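Recording update from the Stirport room
Sep 5, 2019

The tabletop set passed 1778 accepted recordings last week. That is the number after review, with the failed saves and duplicates already taken out. It covers picking up, moving and putting down small household goods, and it is the set the Tahiri model will be trained on first.

For those who have joined the list since the spring, each recording is one attempt at one short task, done by an operator who controls the hand directly. We store the joint positions, the video and a line of plain text that says what the task was. The model gets all of it. Nothing is scripted, so two operators given the same line of text will often go about it in different ways, and we want both versions in the set.

We have changed how the table is laid out. Until August most sessions used one object at a time on a bare surface. The recordings were easy to label, but the model trained on them did poorly as soon as a second object was near the first. Sessions now start with several items out at once – a paper cup, a cookie box, a packaged razor, a can on its side in a tray – and the operator is told which one to go for only after everything is in place. The rest stay where they are and count as part of the recording.

Paper cups have had the most attention. They dent, they tip, and a grip that closes too far leaves a cup that can't be used for the next attempt. We ask operators to settle the fingers first and lift second, with a short pause between the two so that the labeling team can find the moment of contact.
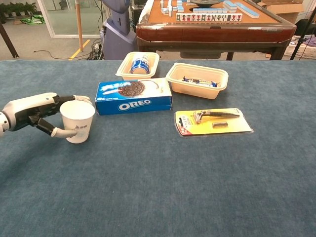
Sherif Abdel Hamid wrote in to ask whether dented cups should be thrown out between attempts or kept in use. His view is that a model that has only met new cups will be surprised by an old one, and he would like to see at least a share of the recordings made with cups in poor shape. He also asked that the condition of the cup go into the text line, so that the two kinds can be separated later if they need to be.

We agree on both points. From Monday there will be a field for object condition on the session form, with three choices: new, worn and damaged. Please fill it in for every object that is handled, including boxes and blister packs. If an object changes condition during an attempt, enter what it was at the start and put the change in the notes.

Failed attempts are still wanted. During review we found 371 recordings that operators had marked for deletion because the object slipped or the first grasp missed. Most of them are good examples of recovery, and they have been put back for a second look. A recording should be deleted only if the video or the joint data is missing.

The Skiltthorpe room will start on the same task list later in September, with two operators to begin with. Their sessions will be kept under a separate heading until we have compared the two rooms for lighting and table height.

The Sirard labeling tool has been updated and now opens at the first contact point if one has been marked. Older labels carry over. If you find one that has shifted, send the session number to the Stirport desk and leave the label as it is until someone has checked it.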